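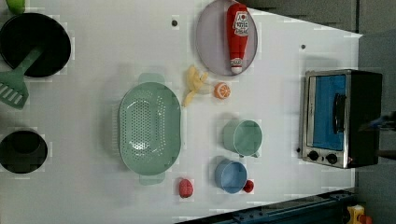

Utensils and a small toaster oven on a white tabletop.

How to Keep a Food and Enzyme Log During Pancreatic Enzyme Replacement

Written by Rosaura Urrego. Checked for dosing language by Weidong Yan. Last revised 2 October 2025.

Scope

This page covers record keeping for adults who have been prescribed pancreatic enzyme capsules after surgery, chronic pancreatitis or a diagnosis affecting the pancreas. It explains how to set up a daily log, what to write in each column, how to total it at the end of the week, and how to hand it over at a clinic visit. It does not tell you what dose to take. Your dose comes from your prescriber and is printed on the pharmacy label. If the label and the instructions you were given do not match, call the pharmacy before the next meal.

The log is for people who eat by mouth. Tube feeding uses a different chart, and the timing rules below do not apply to it.

What you need

A notebook with ruled pages or a spreadsheet. Paper is easier at the table. A spreadsheet is easier to total.
The pharmacy label, or a copy of it taped inside the cover.
A bathroom or kitchen scale that shows body weight to a fraction of a pound. Use the same scale each time.
A pen that stays with the notebook.

The Bedoya sheet, which many readers of this site already use, has the columns in the right order and can be printed at 100 percent on letter paper. If you print it smaller, the symptom column becomes too narrow to write in.

Step 1. Set up the columns

Draw seven columns with these headings: Time, Food and drink, Fat, Capsules, When taken, Symptoms, Stool. Leave the Symptoms column at least twice as wide as the others. Put the date at the top of the page and start a new page each day, even if the previous one is half empty. Days that run together are hard to read back.

On the inside cover write the name of the product, the strength of one capsule in lipase units, the number prescribed with a meal, and the number prescribed with a snack. Copy these from the label. Do not work from memory. Capsules of different strengths can look alike, and the strength may change between refills.

Step 2. Record the meal

Write down the time you took the first bite. List each food on its own line. Include drinks other than water, black coffee and plain tea. Milk, nutrition shakes and creamer all contain fat or protein and belong in the log.

Describe portions in household terms: one cup, two slices, a tablespoon. Weighing is not required unless your dietitian has asked for it. Include the cooking fat. A tablespoon of oil in the pan is commonly left out, and it can be the largest source of fat in the meal.

Step 3. Record the fat

There are two ways to fill in the Fat column. Ask your dietitian which one to use, then stay with it.

Method A, in words. Write low, medium or high. Plain toast with jam is low. A sandwich with lean meat and a thin layer of mayonnaise is medium. Fried food, pizza, pastry and cream sauces are high.

Method B, in grams. Read the grams of total fat per serving on the package and multiply by the number of servings you ate. For food without a label, use a published nutrition table. Round to the nearest gram. A pasta dish with 10 grams per serving, eaten as a double serving, is entered as 20.

Mixing the two methods in one week makes the weekly total useless. If you need to change methods, do it at the start of a new week and write the change at the top of the page.

Step 4. Record the capsules

Write the number of capsules taken, not the number prescribed. If you forgot them, write 0. A blank cell cannot be told apart from a meal you did not finish logging.

In the When taken column use one of these codes:

F, with the first bite
S, split between the start and the middle of the meal
L, late, after the meal was over
N, none taken

Capsules are normally swallowed with food and a cool drink. They should not be crushed or chewed. If you cannot swallow them whole, ask your pharmacist whether your product can be opened and mixed with a small amount of soft acidic food such as applesauce. If you use this method, write "opened" beside the code.

Do not take a double number at the next meal to make up for a missed one. The enzymes work on the food they arrive with.

Step 5. Record symptoms

Fill in this column when the symptom happens, with its own time. Use short plain words: cramps, bloating, gas, nausea, reflux, full early. Add a number from 0 to 5 for how bad it was. Write "none" at bedtime if there was nothing to report.

Enter the stool column the same way. Useful words are firm, soft, loose, pale, oily, floating, hard to flush. One oily stool after a heavy meal says less than the same entry three days running, and the log is meant to show the second case.

Step 6. Weigh yourself

Weigh on the same two mornings each week, after using the bathroom and before breakfast, in similar clothing. Write the figure at the top of that day's page. Daily weighing mostly records changes in fluid and is not needed unless your team has asked for it.

Step 7. Total the week

At the end of the seventh day, copy these figures onto a summary page:

Total capsules taken
Number of meals and snacks with code L or N
Number of days with any oily, pale or floating stool
Highest symptom score and the meal before it
First and last weight

If you use Method B, also add up the fat in grams. One reader's log came to 581 grams for the week, with more than half of it on the weekend. Her symptom scores followed the same pattern, and her dietitian, Nilton Bermúdez, used the page to go through her weekend meals with her. A daily average would have hidden this, so keep the daily figures next to the total.

Count the capsules left in the bottle on the same day. If the count and the log disagree by more than a few, look for snacks that were not entered.

Step 8. Take it to the appointment

Bring the last 2 weekly summaries and the daily pages behind them. Put the summaries on top. Clinic staff will usually read the summary first and then ask for one or two specific days.

Write your questions on a separate sheet. Questions that are worth asking:

Is the snack dose right for the snacks I am eating?
Should I be on an acid reducer as well?
Do I need my fat-soluble vitamin levels checked?
Should my blood sugar be tested?

If someone else keeps the log for you, have that person come along or be available by phone.

Common errors

Logging at the end of the day. Snacks and late doses are lost. Enter each meal before clearing the plates.

Cutting fat without being told to. Some people see the Fat column and start eating less. Unplanned weight loss is a problem in pancreatic disease, and a low-fat diet is not routinely advised for people taking enzymes. Speak to the dietitian first.

Storing the bottle in a hot place. A parked car or a shelf over the stove may be hot enough to weaken the enzymes. Follow the storage range on the label and note the date you opened each bottle.

When not to wait for the next visit

Call your care team the same day for steady weight loss, oily stools that continue although every dose is coded F, repeated vomiting, or unusual thirst with frequent urination. Get urgent care for yellow skin or eyes, fever with belly pain, severe belly pain that does not ease, or black or bloody stool. Do not use the log to decide whether these can wait.

Changes to this page

The codes in Step 4 were added in June at the suggestion of Jhair Cáceres. The earlier version used check marks, which did not separate late doses from missed ones.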